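Search the collection Go Menu

# Plekbridge Craft Sheets

A collection of 382 craft instructions for young children, written out as plain text, one activity per file. The sheets come from the playgroups and after-school clubs in Merness, and they've been typed up, tidied and tagged so that you can search them, print them or build something on top of them. We've had such a good time putting this together, and we'd love to see it used!

## What's in the folder

- `sheets/` holds the activities themselves, each a short text file with a title, a list of materials and the steps
- `tags.csv` gives the age band, the season, the mess level and the main material for each sheet
- `notes/` has comments from people who have run the activities with a real group (these are the best bit, do read them)
- `retired/` keeps 10 sheets we no longer suggest, mostly salt dough ones that never dried properly

File names follow the pattern `material-title.txt`, so you'll find things like `yoghurtpot-lighthouse.txt` and `feltscraps-hedgehog.txt`. Everything is lower case with no spaces. Please keep it that way if you add your own.

## How a sheet is laid out

Every file starts with the title on its own line, then `AGE`, `TIME` and `MESS`, then the materials, then the steps. Mess runs from 1 (glue stick, maybe a few snippets on the floor) up to 3 (cover the table, cover the children, and open a window). Times are for the making only. Add a bit for drying, and a bit more if there's glitter.

Steps are written to the grown-up, but we've marked the jobs children can do on their own with a plus sign at the start of the line. Edith Chambi came up with that when she was typing the paper weaving sheets, and it worked so well that we went back and did it to the whole collection.

A short one, to give you the flavour:

 Leaf Crown
 AGE 3-5
 TIME 20 minutes
 MESS 1
 NEEDS strip of card, leaves, glue stick, tape
 + Choose the leaves you like best.
 + Rub glue along the strip.
 + Press the leaves on, all facing up.
 Wrap the strip round the child's head and tape the ends.

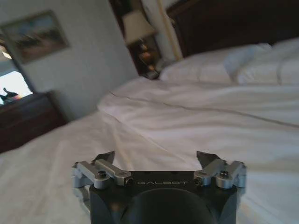

## Tags and how we chose them

Hadiza Garba and Emerson Bittencourt did the tagging between them, each working through the lot and then comparing. They agreed on nearly all the materials and argued happily over age bands. Where they couldn't settle it, the younger band won and a line in `notes/` explains which steps need an extra pair of hands.

The season tag is left blank for anything you can make at any time. "Winter" covers snowflakes, lanterns, robins and so on. "Harvest" is separate from "autumn" because the clubs wanted it that way.

## Things to watch for

Some 40 sheets use small parts such as beads, buttons or dried beans. They carry the tag `small`, and they should be kept well away from babies and toddlers. Sheets with a sewing needle carry `needle`. We have checked these tags twice, but please read the sheet yourself before you put anything on the table.

Measurements are in centimetres and spoons. A few older sheets still say "a good dollop", and we decided we liked that too much to change it.

The collection leans heavily towards paper and card. Clay is thin, and there's hardly any printing apart from potatoes and sponges. If you know a good leaf printing activity, we want it!

## Adding a sheet

Copy `sheets/blank.txt`, fill it in, and try it with at least one child before sending it to us. Put a line in `tags.csv` as well. Chiamaka Okonkwo reads new sheets in January and again in June, so don't worry if you don't hear back straight away.

## Using the sheets

Print them, pin them up, translate them, change them. If you share a changed version, keep the credits line at the bottom of each file. Halima Mbwambo is already working on a large-print set, and the Plurnier and Effiong clubs are testing the first batch.

This site uses cookies to remember your search settings. Accept Change settings

Contact us | © Plekbridge Craft Sheets | Back to top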